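Septiembre
Por Cremilda Guimarães

El ordenamiento de los cubiertos constituye, a juicio de quien suscribe, una tarea doméstica que merece método. En la casa de Prasby se procede a su revisión cada 30 días, sobre una superficie cubierta de fieltro verde.
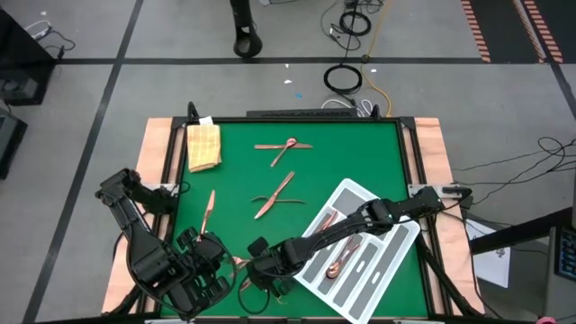 Cubiertos de color cobre, la bandeja blanca y el paño amarillo doblado.

Los tenedores se asignan al compartimento izquierdo; los cuchillos, al contiguo, con el filo orientado hacia un mismo lado. Las cucharas se colocan al final. Agradezco a Neusa Sales sus observaciones sobre el secado.

Entradas recientes
Mantelería de otoño
El cajón de las especias
Cuidado de los paños de cocina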